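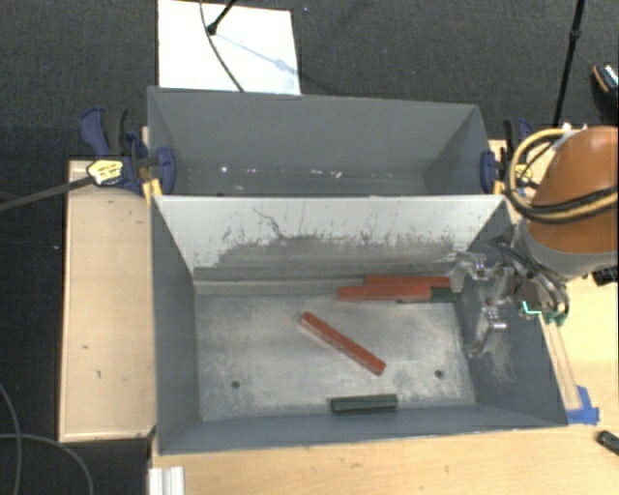

Kitine Self-Storage, Building B
Monthly walk-through checklist, with comments
Month: June
Walked by: Fasil Gebreyes
Start: 7:40 a.m.
Units in building: 300

Marks used: OK / FIX / WATCH / N/A. Comments go under the item. The old form had a box for "satisfactory," which I have stopped using. It got ticked for nine months over a stairwell light that did not work.

1. OUTSIDE AND ENTRANCES

1.1 Gate opens and closes on keypad -- OK
Tried it three times. The vendor says the new keypad "learns" how people use it. I will believe that when it stops timing out on customers who have to look up their code.

1.2 Gate stops when something is in the way -- WATCH
Held the test board in the path. It stopped and went back twice out of three tries. The third time it leaned on the board for a good second first. The service sheet from last month says "tested, passes." It doesn't say how many times it was tested. I'd like the technician to do it with me standing there.

1.3 Walkway surface -- FIX
Lip at the front door is still there. It was ground down in spring, and I am told it is now within limits. I put a level across it and caught my toe on it the same morning.

1.4 Outside lights -- OK
Came back Sunday after dark to check, as you can't inspect a light in daylight. All on except the one over the dumpster, which is on a timer set for some other season. Reset it.

1.5 Drains clear -- OK
Leaves in the north one. Scooped out.

2. EXITS AND STAIRS

2.1 Exit doors open from inside without a key -- OK
All four. The east door needs a shoulder. I weigh a fair bit and would not call it easy. Marked OK because it opened. Please plane it anyway.

2.2 Exit signs lit -- OK

2.3 Exit signs stay lit on battery -- FIX
Two out of the lot went dark before I had walked the length of the hall. Both carry a sticker saying the battery is new. I opened one. The date on the battery is older than the sticker by a long way.

2.4 Stair rails tight -- OK
Second floor rail wobbles at the top bracket if you really pull. Tightened it with my own wrench. If it is loose again next month the anchor is gone and it needs a proper repair.

2.5 Hallways clear -- FIX
A couch outside 2,173. (For whoever asks again: unit numbers start with the floor, so 2,173 is second floor, unit 173. The comma is the software's idea.) There was a note on the couch saying "moving in today." The note was there on my last walk too.

3. FIRE

3.1 Extinguishers in place and charged -- WATCH
Counted 17, and the plan shows 17, so good. One is behind the cart rack where you'd have to move four carts to reach it. It is in place, as the form asks. It is no use there. Move the rack.

3.2 Extinguisher tags signed monthly -- WATCH
Signed, every one, in the same pen, and the handwriting gets tidier as it goes. I don't know who was doing these before me. I weighed two of them in my hands and turned them over, and they seem fine. I would still pay for an outside service this year and not count on the tags.

3.3 Sprinkler heads, 18 inches clear below -- FIX
Boxes stacked to the ceiling in 1,851. Customer has been emailed. The office thinks that an email counts as a fix. I looked through the mesh at the top and the boxes are where they were. Leave this as FIX until somebody sees air.

3.4 Alarm panel, no trouble lights -- OK
Green. There is a log book in the panel, and the last three entries say "cleared." Nobody wrote what was cleared.

3.5 Nothing stored in the electrical room -- FIX
Holiday decorations. Ours.

4. ELEVATOR AND CARTS

4.1 Certificate posted and current -- OK

4.2 Levels with the floor -- WATCH
Good on one. On two it stops a little low when loaded, enough to stall a cart wheel. Chiu Elevator came out and said it is the carts. We borrowed a hand truck from the shop next door and it stalled as well. Call them again and ask them to ride it with a load.

4.3 Emergency phone answers -- OK
Answered on the sixth ring. The person had our old street number. Corrected it with them and asked for it in writing, which has not come yet.

4.4 Carts: wheels, handles, sharp edges -- FIX
Pulled two out. One has a split handle with tape over it. Tape is how a split handle gets another year. They are in the office hall with a tag on. Please do not put them back because it's a busy weekend.

5. BUILDING AND LEAKS

5.1 Roof, seen from the ladder -- WATCH
The seam over the west end was redone with Sika sealant in the spring. Looks neat. It hasn't rained hard since, so I can't say more than that. The invoice says "leak resolved." Ask me again after a storm.

5.2 Stained ceiling tiles -- WATCH
The stained tile was swapped for a clean one, so now I have no way to tell if the stain is growing. I have penciled the date on the back of the new one. In future leave the old tile up and draw a line around the mark.

5.3 Pest traps checked -- OK
All empty. Either we have no mice or we have the wrong bait. There were droppings in the cart area, so I lean one way on this. Passed on to the pest company.

5.4 Moisture meters -- N/A
The Zilent units we were offered on trial are still in their box. The brochure promises a "healthy building score." I would take a plain reading in percent.

6. OPEN FROM LAST MONTH

Stairwell light, north -- done, seen working.
Loose downspout -- done.
Broken latch, restroom -- listed as done, not done. Moved to FIX.
Missing unit number plates -- done on one, not on two.

Finished 10:15. Copy to the office, copy in the panel log book.

Next walk: same list, starting from the second floor.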